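Navano student robotics club: call for participants, spring group

The Navano club is looking for students who want to teach a machine how to handle clothes. We work on small items: ties, bow ties, scarves, belts. The group starts in March and runs until the summer break. You do not need to study engineering. Last year we had one student of textile design and two of nursing, and they were among our most patient operators.

What you will do

Each participant learns to work with the hand-held gripper. You hold it, you pick up a piece of cloth, you carry it to the tray and you put it down in a tidy way. Then you do it again with another piece. The recordings are afterwards used by our software team, which is led by Nyokabi Makori, to train the arm that we call Ciltar.
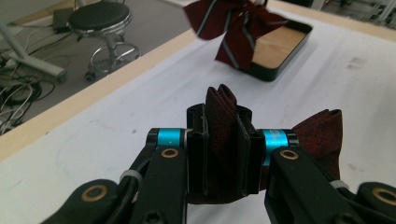

A session takes two hours, with a pause in the middle. We ask for 20 sessions in total, so please look at your timetable before you apply. Sessions begin at 16:30. If you are able to come only for the second hour, write to us anyway, we can sometimes pair two people.

Cloth is a difficult material for beginners. A bow tie has two sides which fold as they like, and a long tie twists when you lift it. In the first weeks you will drop many things. This is normal and we keep also these recordings. 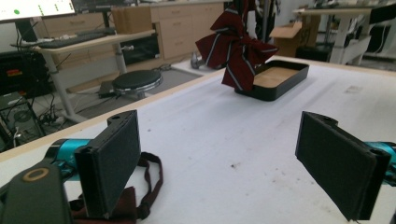

We have six places. In the last round we received 34 applications, and for this reason we ask everybody to answer the questions below with some care. Long answers are not necessary.

What we expect from you

You are enrolled at the school, in any year and any subject. You can stand at a table for one hour without problem. You write short notes after each session, in English or in German. You are friendly with the others when the software does not start.

What we offer

You receive a training on the gripper in your first week, given by Kilian Imhof. You get access to the Kälin workshop also outside the sessions. Those who complete all sessions may join the team for the Grurnier student competition, where the task this year is to sort and lay out accessories. There is no payment, but we cover your travel to the competition.

How to apply

Please send us one page with your name, your subject, the afternoons on which you are free, and a few sentences about something you have learned with your hands. It can be knitting, repairing a bicycle, playing the cello. Bring the page to the club room, number 63, or put it in the letter box next to the door. We invite all applicants for a short trial at the table, and you will have our answer before the end of the same month.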